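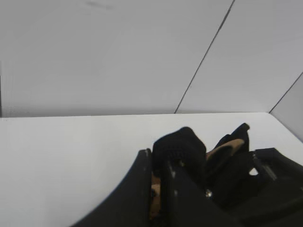

Gestidano Equipment Planning Pack
README, last revised 30 June 2018

Welcome, and thanks for having a look. Gestidano is the bundle of spreadsheets, quote summaries and notes we put together while kitting out the two-arm manipulation bench at our Lindsay workshop. We started it as a private shopping list, then a couple of neighbouring groups asked if they could borrow it, and by April it had grown enough odd tabs that it really did need a proper README. If you're planning a bench of your own and trying to work out what to ask for in your first funding round, we hope it saves you a few evenings.

All prices are in Canadian dollars before tax. Freight and brokerage sit in their own columns, and please don't fold them back into the unit price (we did that early on and spent a miserable afternoon pulling them apart again).

What's in the pack

quotes.csv
230 line items, one per row, covering arms, grippers, cameras, mounts, cabling, power, furniture and consumables. Each row has a supplier code, a quote date, a lead time in weeks and a status, which will be asked, quoted, ordered or cancelled. Cancelled rows are kept on purpose.

bench.csv
Dimensions, load ratings and finishes for the tables and wall panels we considered. We settled on the Firka bench with a matte white top. It cost a bit more than the glossy one, and the glossy one gave us grief with reflections in the wrist camera.

spares.csv
What wears out and how many we keep on the shelf. Fingertip covers and finger pads are at the top, then screws, then cables. The reorder level is in the last column.

objects.csv
Things to pick up, open, fold and move about: bags, boxes, cloths, kitchen bits. There are 80 entries, nearly all from ordinary shops, and the whole lot came to less than one replacement gripper finger set. Do budget for it separately all the same, or it'll end up on somebody's own credit card.

notes.txt
Everything that didn't fit in a column. Rambling, but searchable.

How we split the budget

Arms and grippers took the biggest share, as you'd expect. The part we badly underestimated was what we came to call "the stuff around the arms", meaning mounts, cable management, lighting, a decent emergency stop and the electrician. If you take only one habit from this pack, give that category its own line from the first draft and let it be bigger than feels comfortable.

Cables deserve a word too. We bought them to the shortest workable length, and then found that an arm reaching across the table needs a good loop of slack. The longer replacements are in quotes.csv under the Vulteck supplier code, along with the originals, so you can see what that little economy ended up costing.

Lead times were the other surprise. The arms were quoted at 6 weeks and arrived in 11. Nothing went wrong exactly, it was customs and a holiday and a missing form, but the furniture had been sitting in the hallway all that while and our neighbours were very patient about it.

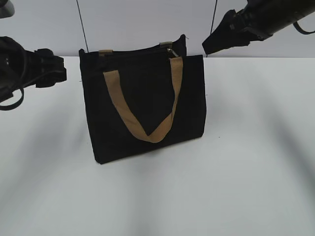 Should I buy both arms at once, or start with one and add the second later?
Buy both at once if the tasks you have in mind need two hands, such as holding a bag steady while the zipper is pulled. You pay freight and brokerage a single time, and the mounts can be drilled together. If your work is mostly picking and placing, one arm will keep you busy for a good while, but choose a table wide enough for two.

Known gaps

The status column hasn't been checked for the lighting rows. Two suppliers asked us to leave their discounts out, so those rows show list price and will look dearer than what we paid. Nothing here covers staff time, software licences or insurance. Exchange rates are whatever they were on the quote date, and we haven't adjusted them since.

Using and sharing

Copy it, trim it, rename the columns, whatever suits your own grant officer. Please keep this README with the files if you pass them along, and don't treat any price as a current offer. Corrections are very welcome, and quotes from outside Canada doubly so. Send them as extra rows in the same format, with the supplier code left blank, and we'll fill that in at our end.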